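Tea and coffee helpers wanted – Osach Hall, Saturday mornings

Posted 2025-05-28

We need two people for the drinks table at the Durnero market. Paid, 5 hours, and you get breakfast. Analyn Baluyot has run it since February and is off to college so we're short, quite badly.
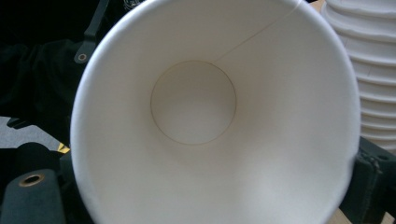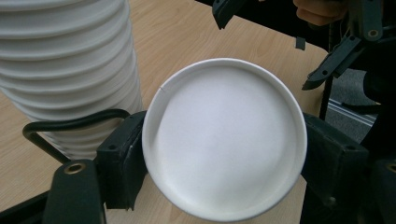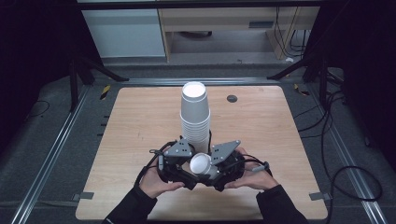
Plain white paper cups.

What you'd be doing. Setting up from half seven. Filling the urns (heavy, there is a trolley). Serving tea, coffee, squash. Taking money – mostly card now but you'll need to be ok with change. Wiping down, bins, putting the tables back where they came from. The hall has to be clear by half twelve as the dance class comes in and they do not wait.

Who we want. Anyone over 16 who turns up on time. Experience nice but not needed, Renato will show you the card reader and the urns on your first morning. Being able to chat while pouring is a big help. If you've got a food hygiene certificate say so, if not we'll put you through the online one and pay for it.

Busy spells are nine till ten and then again when the football finishes. The rest is steady. We took 583 drinks orders on the Easter market which was a record, so please dont apply if you hate queues.

Pay is hourly, over 21 rate for everybody whatever your age. Paid monthly into your bank. Can't do cash, sorry, been asked a lot.

Holidays – tell us two weeks ahead if you can. No market in August.

To apply: a few lines about yourself and which Saturdays you can't do. No CV. Drop it in at the Drellora office on Godinho Road, marked for Hazel Dvorak, or hand it to Renato at the table. We'll ring evryone back, even if it's a no. Trial morning is paid too.

Comments

Mark Anthony Mercado
Is it every Saturday or could two of us share one of the jobs? My sister and me could do alternate weeks.

Hazel Dvorak
Sharing is fine Mark, put both names on the one note please.

Amado Estrella
Is there parking for helpers? Last time I did a stall there I ended up at the far end of Godinho Road.

Hazel Dvorak
Two spaces round the back, first come. Get there before half seven and you'll be alright

Amado Estrella
Ok will drop a note in tomorrow. Can't do the first Saturday in July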